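3.2 How we gathered the examples

I did most of the collecting for this paper myself, at our bench in Clernorham, so I'll tell you how it went in my own words. We wanted examples of an arm working around computer hardware, seen from the wrist, and we wanted them messy. The set has 211 runs, split over 4 task families, and I threw out 54 more before training (mostly my own bad driving!). Figure 1 gives two wrist views. In the first one the gripper is below the blue and gray fixture with the circuit board in it, and the fingers take up a lot of the view. We left them in.

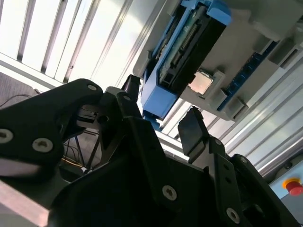 3.3 Labels and hands

Each run got a short sentence typed in by whoever was at the bench, then went into Skunetik, our labeling tool. I had hoped to write the sentences from a fixed list, but people kept saying "the slot thing" and I decided the model could live with that. The second view has the open computer case. 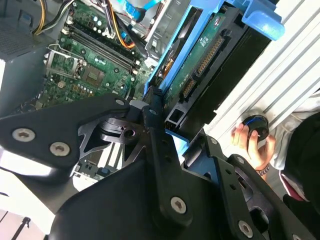 Figure 1. Two wrist views from the collection.

Our learner, Trumance, trains on short clips cut from these runs, 3000 of them in the version reported in this paper. I cut them by hand at first and gave up in May, when Li (our little script for finding pauses) got good enough. Clips with a person's hand in view, like the one reaching in beside the blue drive caddy, stay in the training set but carry their own tag. I went back and forth on that one. Dropping them made the set tidier, and I still prefer the version with them in.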